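About us

Bremwood is a small cookery and household skills school on the first floor of the old Traleo building, above the shoe repairer. We teach adults and older teenagers how to cook plain food, lay a table, wash up properly and keep a kitchen in order. We have two teaching kitchens, a dining room that seats sixteen and a scullery with three sinks.

The school was started by Ngan-ling Lui, who had spent most of her working life in hotel dining rooms and staff canteens. She began with one evening class in a rented church hall, teaching people who had just moved into their first flat. The class was called Supper and Sinks and it covered exactly that. We still run it under the same name, and it still fills up before anything else on the timetable.

What we teach

Our main course runs for 7 weeks, one evening a week, from half past six until nine. Each evening has the same shape. You cook a simple supper, you sit down and eat it together, and then you clear, wash and put away. The clearing and washing take up the last forty minutes and are taught in the same way as the cooking, with a tutor at the sinks.

Most cookery schools send the dishes off to a machine or to a kitchen porter while the students go home. We have always kept this part in. People who come to us often cook quite well already. What they tell us is that their kitchen gets away from them, that there is a pile by the sink every night and that they dread it. A good part of the course is about that pile.

The clearing lesson comes in the second week. Students learn to bring plates off the table on trays, to scrape before they stack, and to leave sauce-covered plates side by side if there is room so that the backs stay clean. We use round and rectangular trays, and we ask everyone to try both and decide which they find easier to carry. Tomato, beetroot and chilli sauces get their own half hour. They mark more than people expect and they want dealing with before they dry.

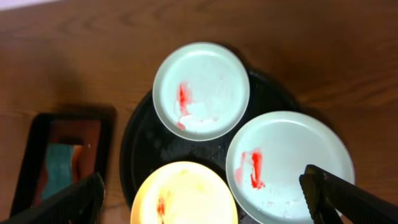
Should plates with red sauce on them be rinsed in hot or cold water first?

Cold or barely warm water is best for the first rinse. Scrape off what you can, rinse, and then wash in hot water with washing-up liquid. If a pink tint stays behind on a pale plate, spread on a paste of bicarbonate of soda and water, leave it for ten minutes and wipe it off with a soft cloth.

Other classes include Knives and Boards, Bread on a Sunday, Cooking for One, and a short course on store cupboards which is mainly for people sharing a house. We also run a daytime class for school leavers in the spring and summer terms. Places on that one are booked through the student's school or college, so please don't send individual applications.

The building

The Traleo building was put up as a warehouse for a firm of tea and coffee importers. We took over the first floor when it had stood unused for several years. The floorboards in the dining room are the old ones, sanded and oiled. The tall windows face the street and are the reason the room is pleasant in the evenings and rather chilly in November. Bring a jumper for the winter term.

There is a lift at the back entrance, reached from the yard. The front stairs are steep and have a turn halfway up. If you need the lift, ring the bell marked Bremwood and somebody will come down and let you in. One sink and one stretch of worktop in the smaller kitchen are set lower for people who work sitting down.

Our crockery and equipment

We have gathered our crockery over the years and little of it matches. The larger dinner plates came from a hotel sale. The bowls and jugs were made for us by the Rajan pottery, which has also replaced a good many of them. We count the cupboards out every summer and at the last count there were 808 pieces, including lids. Breakages are part of learning to wash up and we don't charge for them.

Cloths and tea towels are boiled in the building. Aprons are provided. We do ask students to wear flat shoes with a closed toe, and to tie back long hair.

Who we are

Ngan-ling still teaches two evenings a week and writes the menus. There are four other tutors, all of whom work here part time and cook or wait at table elsewhere for the rest of the week. Every class has two tutors for up to twelve students. The office is open in the mornings only.

Since we opened, more than 3,000 people have finished one of our courses. Some 200 come through the doors in a normal term, counting the daytime classes.

The Puvarov fund

Each term we keep two places on the main course free of charge. They are paid for by the Puvarov fund, set up by the family of a former student. Anyone who is in receipt of benefits, leaving care or looking after a relative at home can apply. The form is one page long and you can fill it in at the office or ask for it by post. We let people know at least a fortnight before the course begins.

Visiting

You are welcome to look round before you book. The best time is just before an evening class, at six o'clock, when the tables are being laid and the tutors have a few minutes to talk. Please telephone first so that we know to expect you. There is no parking in the yard, but bicycles can be left by the lift.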